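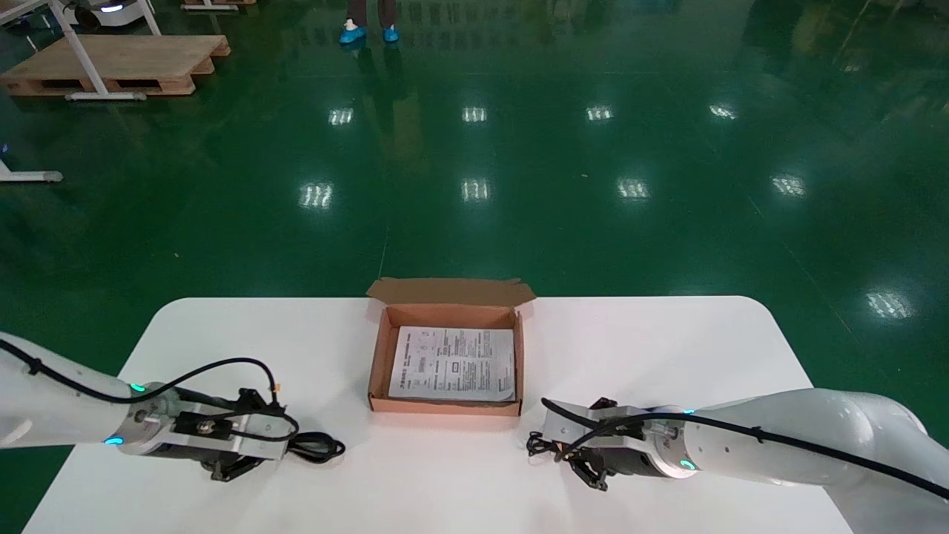 Reginald Hutchins has asked whether the two-arm packing cells at Plavow should have been stopped sooner after the fault in June. The safety office accepts that they should. On Thursday, June 2, 2022, a gripper closed on a box lid and did not release when told to, and the cell ran on for 22 seconds before an operator pressed the stop button. No one was hurt. Marchetti traced the fault to a worn cable connector. All eight cells will have their connectors checked by the end of the month, and the stop limit is now five seconds.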